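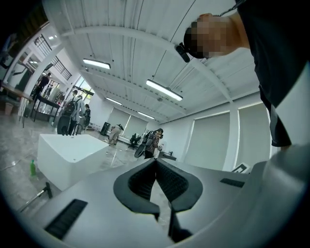

A big floor, a small vacuum

Fri 16 October

I've been meaning to write about floors for ages, and this was the week I finally had enough to say about one. Regular readers know I have opinions on mops and a drawer full of attachments that fit nothing I own. What I hadn't had until lately was a really big floor to be responsible for. At home the longest run I vacuum is the hallway, and I can do that without taking my coat off.

The showroom at Rudside is another story. It's bathrooms, mostly (toilets, seats, a few things in between that I still don't know the names of), and it's one of those tall, bright spaces with a ribbed metal ceiling and rows of long fluorescent lights. There are big windows down one side with pale blinds, and the floor is gray with a marbled pattern running through it. It's a lovely floor! It is also a floor that tells on you. In the evening you'd swear it was spotless, and then you catch it at an angle when the light comes in sideways through the blinds and there is every crumb since Tuesday.

I used to think patterned floors hid dirt. I believed that for years and I repeated it to people, with confidence, in tile stores. What marbling does is hide the dirt from YOU, the person holding the hose, while leaving it in plain view of whoever walks in next. A pale scrap of paper lands on one of the lighter swirls and it vanishes. You can walk past it a dozen times. So my first piece of advice, for anyone with this kind of floor, is to squat down every now and then and look along it toward a window. It's undignified and I recommend it.

Now, the vacuum. I wanted to bring in something big. I had it all pictured in my head, one of those upright drum things on wheels that janitors push down school hallways. What we have is a little round red canister that comes up to about mid-shin on me, and I'm not tall. I laughed when I first saw it. It looks like something you'd use on a dollhouse, or a very tidy boat. But I've been won over, and I'll tell you why, because I know some of you are shopping.

First of all it goes where you go. Around the displays there are all these odd little bays where a counter curves in and then out again, and a big machine would stand in the aisle and make you stretch. The small one just comes along behind like a duckling. It's got bumpers around the rim, too, and bless whoever thought of that, considering how much white there is at shin height in a bathroom showroom. And it weighs next to nothing, so on the days when I can't face dragging it, I pick it up by the handle and carry it.

The trouble is the hose. I have never met a canister hose that wanted to be straight. You lay it out nicely and it thinks for a second and then rolls itself up again at the far end, and the wand goes with it, and you're standing there holding a machine that's attached to a knot. Then there's the cord, which has its own ideas. I've taken to leaving the cord bundled until I know exactly which outlet I'm going to use, and only then letting it out. It saves so much untangling. I mentioned this in my last post and I had more mail about it than about anything since the grout.
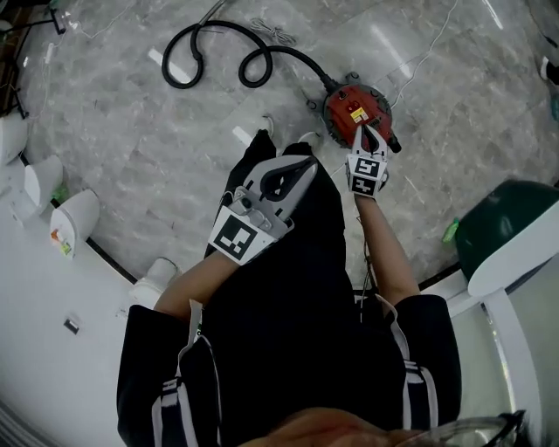

Walk the hose out first, one reader wrote to me, all the way to the far end of the room, with the machine still off, and then turn around and clean your way back toward the outlet. She said she'd done it that way in a dance studio for years and had never once stepped on a coil.

Well, I tried it, and she's right, or right enough. Going out with the vacuum off felt silly (I kept wanting to just get that one bit of fluff on the way past), but coming back was so much easier. The cord gets slacker as you go, and you aren't forever reaching the end of it with a jerk. The one place it doesn't work is the toilet row, and I'll get to that, because the toilet row deserves its own paragraph. Maybe two.

So. Display toilets. If you've never cleaned around a line of toilets that aren't plumbed into anything, I can tell you it is strangely peaceful. They're up on a long curved counter with a black strip along its edge, which means the floor below is clear and you can get right up against the base of it. Wonderful. The counter itself is where I lose time. Dust settles behind anything standing on a shelf, as everybody with a mantelpiece knows, and the shape of these is all bulges and hollows, so you can't just run a cloth along in one sweep. I go in with a barely damp microfiber and do the back, then the sides, then a dry one for the front where people look. White ceramic shows streaks almost as badly as glass does.

Labels and tags are the other thing. Every display has some sort of sticker or card with it, and cards wander. I must pick one up from where it doesn't belong every single time I'm in. My rule is that I never guess. If I find a loose tag I leave it on the counter closest to where I found it and let somebody who knows the range put it back. I learned this after a bad afternoon in January when I moved a whole set of cards along by one, very neatly, very proud of myself, and for the rest of the day every model in the row had its neighbor's price. A man nearly got a great deal.

Then there are the colored seats. We have a dark green one that I'm completely in love with and would put in my own bathroom tomorrow if the rest of it weren't peach. Dark green shows dust like you wouldn't believe. White furniture shows marks and dark furniture shows dust, and I suppose if you wanted an easy life you'd buy everything in the color of a cardboard box. I give the green one a quick wipe on the way in and another on the way out, and I stand back and admire it both times.

Breaks, since somebody asked what I do for breaks: there's a bakery in Hedthorpe called Cherkaoui that does an almond thing, flat, sticky on top, about the size of your palm. I buy it on the way over and it's meant to last until mid-morning. It doesn't. And it sheds, so I eat it outside over the bag, standing up, like a person with something to hide. I am not going to be the one who puts flakes on that floor.

After the displays I do the working end of the room, and I'll admit I used to rush this part. It has desks and a whiteboard and the usual chairs, and it's where all the real mess of a day collects, the bits of tape and the twist ties and the little ends of cable wrap. The displays get looked at, so they get cleaned. The desks get used, so they get a pile on them and everyone stops seeing the pile.
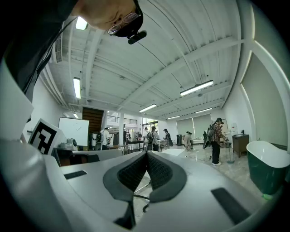 The chairs are the worst of it, if I'm being fair. Anything on a star-shaped metal base is going to collect fluff between the legs, and hair around the wheels, and no vacuum on this earth will pull hair off an axle. I tip the chair on its side, cut the hair across with small scissors and pull it out with tweezers. Takes a couple of minutes per chair and the difference is ridiculous. They roll like new. If you do one thing after reading this, go and look at the wheels of the chair you're sitting on. Sorry in advance.

Tables with metal legs I love, because you can go straight underneath and out the other side without moving anything. Desks with a solid front I don't love. For those I take the head off the wand altogether and poke the bare tube into the corners, and I listen for the rattle. A good rattle is very satisfying, although now and then it's somebody's screw and you have to go digging in the bag for it.

The whiteboard I leave for last. There's always a ghost of old writing on it, wherever you go, in every office I've ever set foot in. I used to scrub at those with the board spray and get nowhere. What works better for me is going over the faint bits with a fresh marker, the ordinary erasable kind, and wiping it off while it's still wet, so the new ink lifts the old. Please check first that the faint bits aren't something a person still wants. (I've made that mistake too. I'm working my way through all of them.)

And the stairs, oh, the stairs. There's an upper level with a railing of thin metal bars, and I've been dusting those bars one at a time with an old sock on my hand. It's slow but I find it soothing, and you get a nice view of the whole floor from up there, including the patch you missed. I always miss one. Last time it was right in the middle, a long pale strip of something I'd walked past all morning, so back down I went with the little red vacuum under my arm.

A couple of you asked what I wipe the floor itself with. Plain warm water and a flat mop for most of it, wrung out hard. I bought a bottle of Zimura floor polish last winter after reading the back of it in the store and getting carried away, and it's been under my sink ever since. I tried a little on a spare tile at home and it came up shiny enough to see my chin in, and I don't think I want that over a whole showroom. It'd be gorgeous for an hour and then there'd be footprints.

Next time I want to get into blinds, the roller kind, and whether you're supposed to clean the back. I've been doing the front for months and I have a bad feeling about it. If you've got a method that doesn't involve taking them down, write to me. Same goes for getting hoses to lie flat in the cold months, when they stiffen up and get even more stubborn. I've heard you can warm them on a radiator first, but I don't have a radiator I'd trust with it.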